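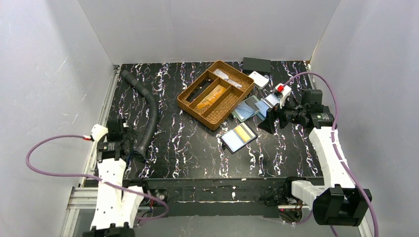 Cutlery tray on the marbled black top

Ticket 162: Drivarar label printer skips every other label
Status: open, waiting on me

Okay, writing this all down in one place so I stop repeating myself in three different email threads.

The printer is the Drivarar we use for the shelf labels at Campos. Since the Venodero update in April it prints one good label, feeds a blank, prints one good label, feeds a blank, and so on until the roll runs out or I lose my temper. A batch of 79 labels ate most of a roll this morning. The blanks aren't totally blank either, some of them have a thin gray line along the top edge (I kept a strip of them if anybody wants to look).

What I tried so far:

Turned it off, pulled the plug, waited, turned it back on. Same thing.

Ran the calibration from the front button. It fed out 7 labels, blinked green, and then did exactly what it did before. I ran it again with the lid pressed down hard and got the same result.

Swapped the roll for a new one from the same box. No change. Then I dug up an old roll of the Braritz labels, the slightly shorter ones, and those printed perfectly! All of them! So now I don't think it's the sensor.

Went into the Venodero settings and found the label height set to 45 mm. Ours are nowhere near that tall. I changed it back, hit save, printed a test page, and it was fine. Yay! Closed the program for lunch, opened it again, and it was back to 45. Tried it logged in as admin too and it still won't stick.

9:40 update: support wrote back and asked for the driver version. I sent it.

2:15 update: they want me to delete the printer profile and make a new one instead of editing the old one. I'd love to, but the old profile has all our price layouts in it and I can't find an export button anywhere. Is there one? I looked under File and under Tools.

For now I'm changing the height by hand every time I open the program, and that works okay for small batches. Please leave this ticket open until I hear back about the export.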